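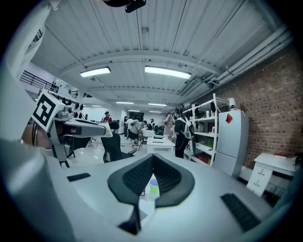
Cassim Grasp Planning and Control Software

Cassim is a software package from Edent for teams that run two-finger grippers on robot arms and collect demonstrations with hand-held grippers of the same pattern. It combines perception, grasp planning and arm control in a single installation, with one calibration file shared by every tool in the workspace.

Perception

The perception module accepts wide-angle video from a camera mounted at the gripper. Lens curvature is corrected before any measurement is taken. Square fiducial markers fixed to an arm or a stand are detected and used to place the arm and the hand-held tool in the same coordinate system. Small and translucent objects, such as cups, may be assigned their own detection settings.

Planning

The planner proposes a finger opening, an approach direction and a closing force for each object. Operators may accept a proposal, edit it or replace it with a recorded demonstration. Keep-out zones can be drawn over shelving, furniture and walkways, and are checked before each motion is released to the arm.

Control

Commands are sent to the arm at 100 Hz. If marker tracking is lost for longer than the limit set by the site, the arm slows to a stop and the event is written to the log. Control settings are protected by a separate password.

Recording and review

Each session is stored with its video, finger positions and calibration data. The review tool, Fustora, is included with every license. It allows staff to trim recordings, mark failed grasps and compare two sessions side by side.

System requirements

Operating system: 64-bit Linux
Free storage: 400 GB
Network: wired connection to the arm controller
Cameras per workstation: up to 3

Licensing and support

Licenses are issued per workstation and include updates for 2 years. Installation and operator training are available at the Edent office in Sellinham or at the customer's site. Requests for a quotation should state the arm model, the gripper type and the number of workstations.

Page last updated: 5 Aug 2026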